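Soft fingers, hard lessons — notes from our gripper build

I've been meaning to write this up since June, and every time I sat down to do it we changed another part. So this is a snapshot of where the build stands, written with sore wrists and a lot of cold coffee.

Quick background for anyone new to the blog. A bunch of us share a workshop, and for a while now we've been building handheld grippers. You hold one in each hand, you do a job with them, and the device records how you did it so a robot arm can have a go later. We call ours Jadari. The name came from a list on the whiteboard and it beat Brundivach by one vote (I voted for Brundivach and I still think it sounds better).

The fun part of the whole thing is the fingers. Our first set was hard plastic all the way through, and they were great at holding a block of foam and hopeless at anything with a curve. We went through 11 versions of the pad before we had one I'd put in front of a guest. The ones I like best are soft black rubber with fine ribs on the inside face, and they come together in a V. I love them! A V gives a round thing somewhere to settle, and the ribs seem to forgive a sloppy approach. The thick rounded rim was a mold mistake that we decided to keep.

Cables, though. Oh boy. Each gripper wants its own cable, and a cable on a floor wants your ankles. I've tried clips, a shoulder loop and a very silly elastic thing that lasted one evening. For now the rule is that you look behind you before you step back, and whoever isn't holding a gripper keeps an eye on the slack.

We took everything out to a bigger space with a shiny floor and high ceilings, and I can't tell you how nice it was to swing both arms without hitting a drill press. 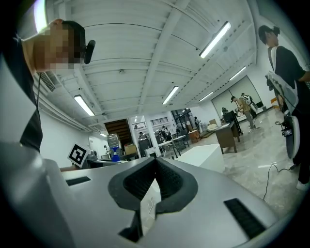
Picking things up in a bathroom

I wanted a bathroom from the start. Kitchens get all the attention in this hobby, and a bathroom is full of awkward stuff: shiny surfaces, smooth little bottles, rims you have to reach over. The tub is a big white rectangular thing that stands on its own, and it takes up so much floor that you end up planning every move around it.

The target I keep going back to is a small bottle. It sounds easy. Come in too high and you get the cap, come in too fast and you knock it over, and if your two hands aren't agreeing with each other you'll block your own view. My notebook says 588 tries so far across everyone who's had a turn, and about 200 of those are mine — I'm a little proud of that and a little worried about it.

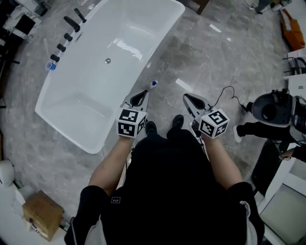

Jadari Build Group, Marciniak Street Workshop

The cubes with the black-and-white patterns are the markers, one on each gripper. The software uses the patterns to work out where each hand is and which way it's turned, so you want them clean and flat. Ours are printed on plain paper and glued on. I put one on crooked early in the build and spent an entire evening blaming the code. Now we square them up with a jig, and the jig has its own drawer.

The white fingers are plastic with dark gray pads on the inside, and they're quick to swap if you don't lose the screws. There are 4 per gripper. Buy spares. I get mine from Melluso, a little hardware place that still sells them loose out of a bin, and I always come home with more than I went for.

Next on my list is a lighter handle, then a grip angle that suits smaller hands, and after that I want to try towels. Soft things scare me a bit, but I've already got a stack of old ones waiting by the bench. If you've built something like this and found a cable setup you can live with, please leave me a comment with the details!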